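Course handout, unit 5: Measuring whether training has worked
Talent Development in Organizations, spring term

Please read this handout before the class on Wednesday and bring your notes from unit 4, where we spoke about needs analysis.

1. Why completion is a weak measure

Most companies report how many employees finished a course. This number is easy to collect, and for this reason it is used too much. At Avel, 431 employees finished the new onboarding program in one year. The report to the management had only this number in it. When the line managers were asked later, they could not name a task which new people did better than before.

Completion tells us that the course was delivered. It says nothing about learning, and even less about work.

2. Four questions to ask

Did the participants find the course useful? A short survey on the same day is enough.
Did they learn something? For this we need a test before and a test after.
Do they work differently? The manager observes, usually after 40 days or more.
Did the organization gain from it? Here we compare the cost of the program with errors, staff turnover or time.

Many training departments stop after the first question. The third one is the most important for us in this course, and we will spend most of the class on it.

3. Transfer to the job

Transfer means that a person uses at work what was learned in training. It depends on the trainee and on the course design, but also very much on the place to which the trainee returns. If the manager does not give time for practice, the new skill is lost quickly – even when the course was excellent.

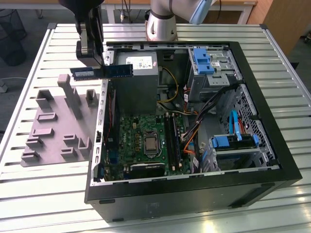
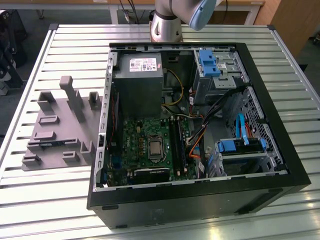 Michailidis, in a comment on last year's version of this handout, objected that managers are blamed too easily: "In my department the managers wanted to help, but they received the course content only after their people came back."

This is a fair point. Please add to your notes that managers should see the content before the course starts, and should agree with the employee on one or two tasks for practice.

4. Case for group work

Nerkora bought a learning platform called Taltent for its 102 team leaders. After the first quarter, nearly all of them had logged in, and the satisfaction scores were high. The number of complaints from their teams did not change.

Prepare in your group:
Which of the four questions did Nerkora answer, and which not?
What would you measure, who would collect it, and when?
Write one page at most. Tables are allowed – long introductions are not needed.

Next unit: performance interviews and how to prepare them.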